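Serby Stumilance Two-Arm Laundry Cell
Setup, care and repair

Item 828
Ships assembled on base. Fingers, head camera and wrist cameras included. Washer, dryer and basket not included.

Stumilance is a two-arm cell for loading and unloading front-loading washers and dryers. It picks garments from an open basket, carries them to the door opening and lets go inside the drum. It also works the other way, from drum to basket. It will work with most front loaders, single or stacked, as long as the arms can reach the back of the opening you want to use.

This page covers placing the cell, teaching the basket and door positions, and the jobs you can do yourself. For arm joint failures and anything inside the base, contact Serby service.

Placing the cell

Put the base on a hard, level floor, square to the front of the machine. Leave 20 inches between the base and the machine with the door shut. Open the door as far as it goes and check that neither arm touches it when you move them by hand with the power off. If the door swings toward the left arm, park that arm low and let the right arm do the drum work.

Lock all four feet. A base that creeps even a little will throw off every taught position, and you will see it first as garments dropped on the door rim.

The basket goes between the base and the machine, under both arms. A round basket is easier to teach than a square one. Use one that keeps its shape when full.

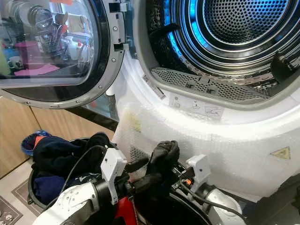 Both arms at an open dryer, with the laundry basket below.

Teaching the basket

Start with the basket full. Jog the gripper down until the fingertips are at the top of the pile, then save the point as BASKET HIGH. Empty the basket, go down again and stop with the fingertips just clear of the bottom. Save that as BASKET LOW. The cell works out the steps in between.

Do this for each arm. Points do not copy from one arm to the other.

Dark clothes in a dark basket are the hardest case for the head camera. Raise the exposure one step at a time in the Vision menu until the folds in the pile show up on the preview. If the preview goes gray and flat you have gone too far. Come back one step.

Cables

Each arm has its cable clipped at the shoulder and again near the wrist. The loop between the clips has to be long enough for the arm to straighten out and short enough to stay out of the basket. Run the arm through its full reach after any cable work and watch the loop the whole way. A loop that hangs into the pile will get picked up with a sock sooner or later.

Replacement clips are sold as the Vomel clip set. They press on and need no tools.

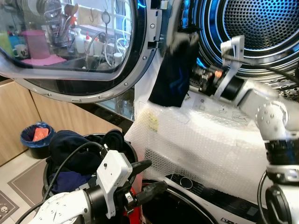 Can I change the fingers without taking the wrist camera off?

Leave the camera where it is. The finger screws are reached from the side, and the camera mount does not cover them. If you do loosen the mount for some other reason, run the wrist camera check again before the next load.

Changing fingers

Turn the power off at the base. Support the arm with one hand or rest it on a folded towel. Take out the two screws on each finger, pull the finger straight off and wipe the seat clean. Fit the new finger with the same screws and turn them until snug. Do not use thread locker.

Turn the power on and run Close Test from the Tools menu. The fingers should meet evenly. If one tip sits ahead of the other, take it off and look for lint on the seat. That is the usual cause.

Change fingers in pairs. Scuffs on the surface are normal and do not affect grip. Replace them when the tips are split, or when Close Test gives a reading under 89.

Teaching the door opening

Open the door all the way and leave it there. Save three points on the opening: left side, right side and bottom. Then save one point inside, a hand's length past the rim.
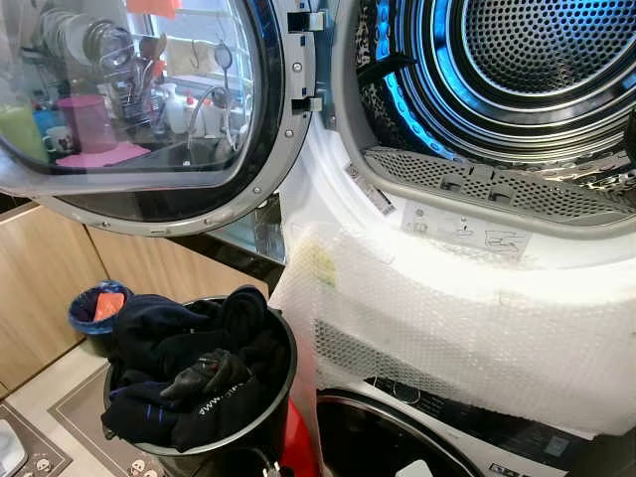

The head camera finds the opening by looking for a round shape at the points you saved, and a front loader with its door open gives it two. Draw a mask over the door in the Vision menu and save it with the machine profile. Cover the whole door including the glass. Door glass is part mirror, and here it carries the dish rack, the bottles and the faucet from across the kitchen, all of which will change by the next load. Without a mask the cell may stop and report a moved target. Look at the bottom of the opening too. This dryer has its lint filter grille along the lower edge, with small tabs on it, so the bottom point should be set high enough that the fingers and whatever they are holding pass over the tabs. Two fingers' height is enough for most dryers.

If the drum has its own light, teach with the light on and keep it on while the cell runs. A machine that turns its drum light off after a few minutes should be taught with the light off.

Wrist camera check

The wrist cameras handle the last part of each move, when the head camera's view is blocked by the arm. Both fingers must be visible in the wrist preview, coming in from the bottom. If you can see only one, the mount has turned. Loosen the mount screw, straighten the camera, tighten and look again.

Clean the lens with a dry cloth. Lint collects on it faster than you would expect next to a dryer. Do not use window cleaner.
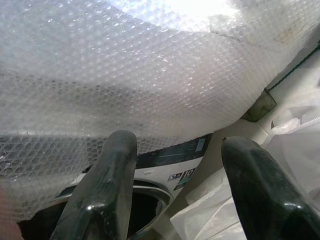
Nighat Mohmand wrote to us that her Stumilance kept failing the wrist check on the right side after a finger change, and that tightening the mount made no difference. The fault was the finger itself, seated a little crooked over a thread of lint. She now runs Close Test first and the wrist check second, and we have changed the order in the printed guide to match.

Regular care

After every load: look over the fingers and pull off any threads.
Every 20 loads: wipe both lenses, check the feet, check the cable loops.
Every 100 loads: take the fingers off, clean the seats, run Close Test and the wrist camera check on both arms.

Stop codes

S1, moved target. Door or basket is not where it was taught. Put it back, or teach it again.
S2, no grip. Fingers closed on nothing three times in a row. Check BASKET LOW.
S3, pull limit. A garment is caught. Open the gripper from the Tools menu, free the garment by hand and press Resume. Do not pull against a closed gripper.
S4, wrist view. Clean the lens and run the check.

Parts

Finger pair
Finger screws, bag
Wrist camera mount with screw
Vomel clip set
Danladi low base, for undercounter machines

The Danladi base lowers both shoulders, so every saved point has to be taught again after fitting it. Machine profiles made on the standard base will load but should not be run.

Page updated February 17, 2019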